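Trastus Community > Break Room
Thread: place-setting line, anyone else's site doing this?

lirka_lou
So our catering packing room (airline-style trays, banquet kits, that kind of thing) got the Dravow arms in August and I've been on the bench next to them ever since. I used to do plates, spork and napkin all shift. Now I load, watch, fix, and load again. My wrists feel great! My brain, less so. The napkin is still the fussy bit, and the folded edge has to sit flat on the plate or it goes back.
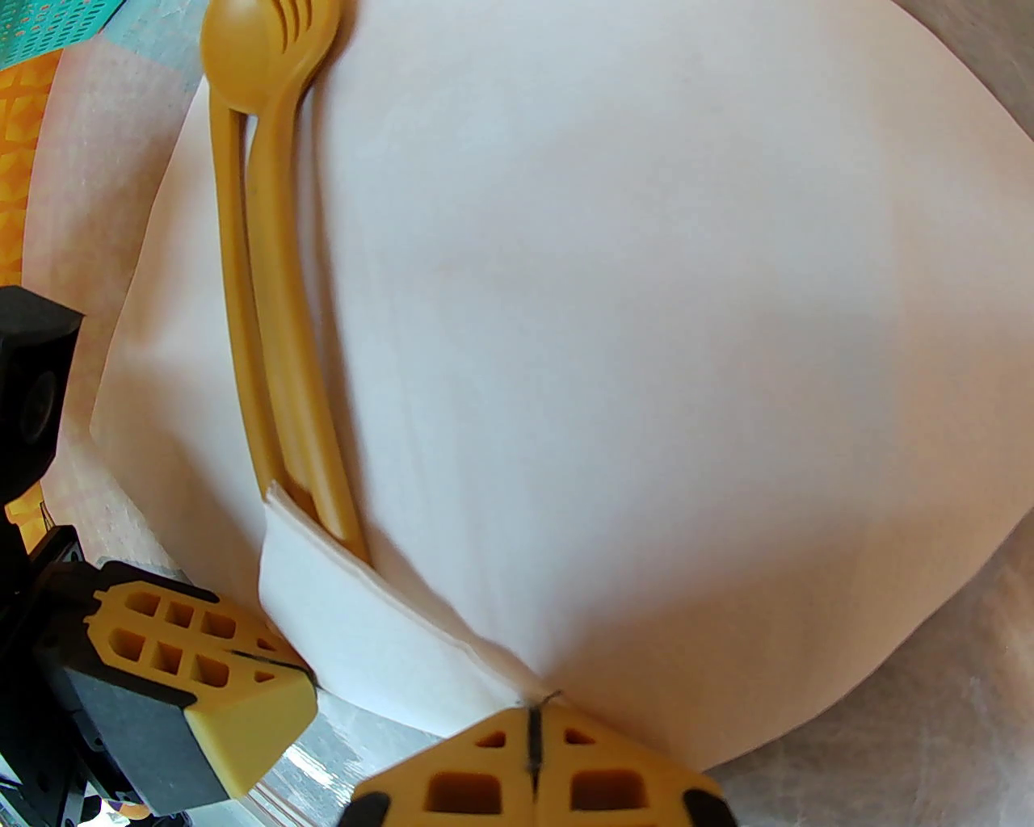
Replies (oldest first)

trayline69
We had the same switch at Harasym. First 2 weeks everybody hated it, then the night crew started fighting over who got the robot bench because you can sit down. Did they change your pay grade? Ours stayed the same and I think that's wrong, you're doing a tech's job.

lirka_lou
Nope, same grade. I asked. They said "under review" lol

bench_mom
Gonna disagree with trayline. Loading baskets isn't a tech's job. I did it for three months and what I lost was the talking. Used to be nine of us around one table, and now I'm by myself facing an orange wall of yellow stars, with two arms and a teal basket and a white one for company.

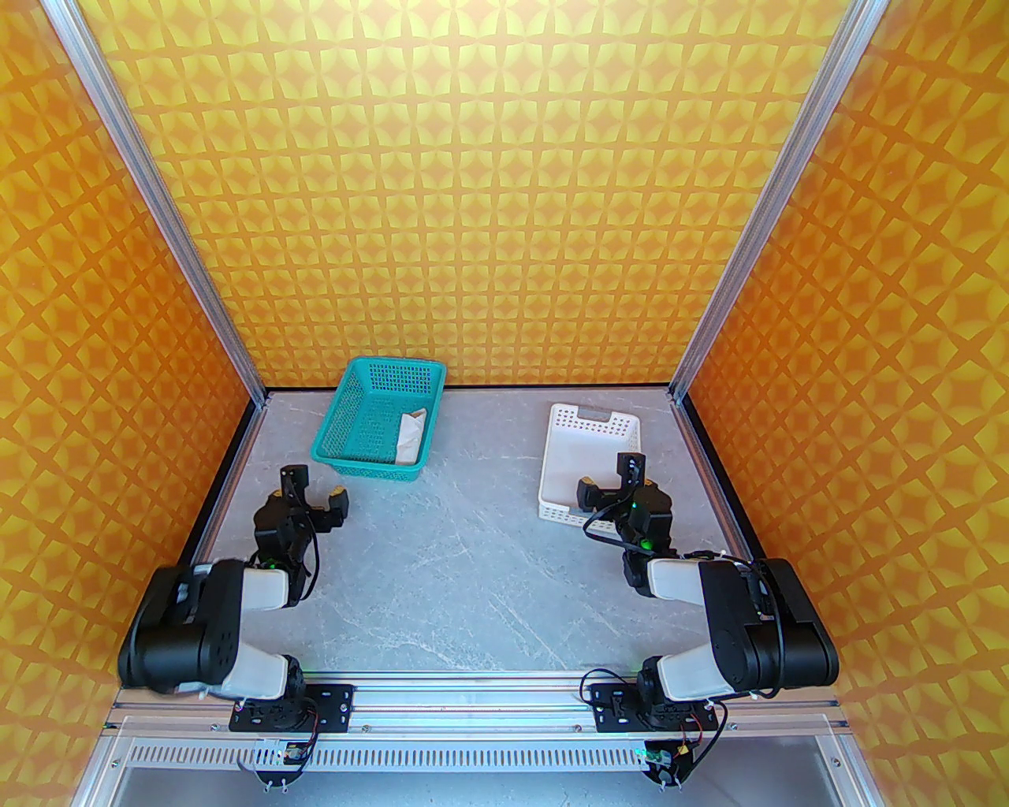

Re: pay grades and who gets the bench

trayline69
OK, the talking part I'll give you. But if they pull you over every time a gripper fumbles a napkin, that's skilled work. Put it in writing.

bench_mom
In writing to who? Our lead has never stood at that bench.

lirka_lou
Mine has, to be fair, for one whole shift. She asked for a stool and a second person after lunch. We got the stool.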